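January 5, 2018. Gezer task set, shelf and desk work

Recorded 26 demos by hand with the two grippers. Threw out 5 where the marker tracking dropped. Pace improved once we agreed to close the fingers fully before lifting. 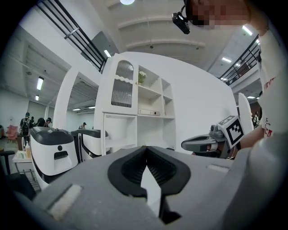
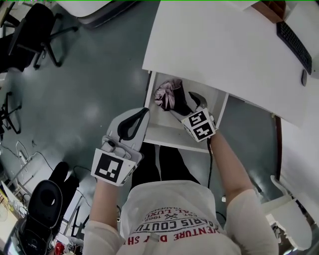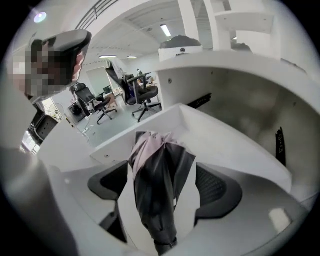
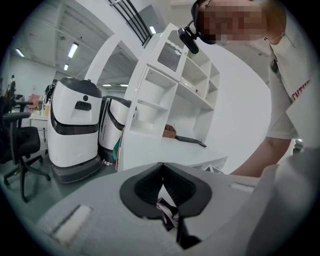

Total for the set is now 251. Cloth items still take longest, mostly the regrasp. Lowered the replay speed on the Rivwood arm and will try 12 demos from the new batch first. Need to re-zero the left gripper width before the next session. Logs are under Skekier, same folder as before.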